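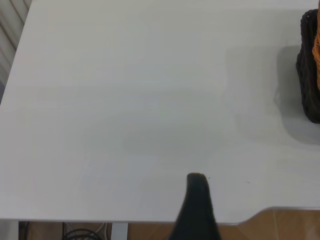 Page last changed: December 24, 2018

Desk and Workspace Checklist for People with Neck Pain and Tension Headaches

Go through this at your own desk, on a normal working day. Mark each line Yes, No or Does not apply. The comments are ours, and they are less cheerful than the ones in most office handouts. A better chair may help a sore neck. We have not seen one cure a headache.

SCREEN

1. Top of the screen at eye level or slightly below.
Comment: Fine as a starting point. If you wear bifocals, go lower, or you will tip your head back all day.

2. No window or lamp reflected in the screen.
Comment: Check in the morning and again in the afternoon. Pale desktops can throw light back too.

3. "Blue light" glasses or filter in use.
Comment: Left over from the old form. Mark it if you like. We would not spend money on it.

CHAIR AND DESK

4. Feet flat on the floor or on a footrest.

5. Forearms supported, shoulders down.
Comment: People sit up nicely for the checklist and slump once it is put away. Answer for how you sit at the end of the day.

6. Chair adjusts for height, and you know how.
Comment: The Tak chairs at Grillberg all adjust. Plenty of the levers had never been touched when we went through in March.

7. Phone not held between ear and shoulder.
Comment: If you mark only one No on this page and fix it, make it this one.

BREAKS

8. You stand or walk for at least 2 minutes every hour.
Comment: The Gandadus reminder program does this with a chime. Most people we asked had turned the chime off. A glass of water on the far side of the room does the same job for free.

9. Neck stretches done gently, no cracking or forcing.
Comment: Stop if it hurts or makes you dizzy.

HEADACHE RECORD

10. You write down the day, the time it started and any pain pills taken.
Comment: Pills on 10 or more days a month can bring on headaches of their own, depending on the drug. Ask a pharmacist or doctor about yours.

SCORING

The earlier form gave a score out of 200, with 122 as a pass. We dropped it. It came from Stemusia, who also sold the footrests, and we never found out what the pass mark was based on.

GET MEDICAL HELP NOW, AND SKIP THE CHECKLIST, FOR

A sudden headache that is the worst you have had
Headache with fever and a stiff neck
Headache after a blow to the head
Weakness, confusion, trouble speaking or loss of vision

Keep the completed sheet and bring it along if you see a doctor about your headaches.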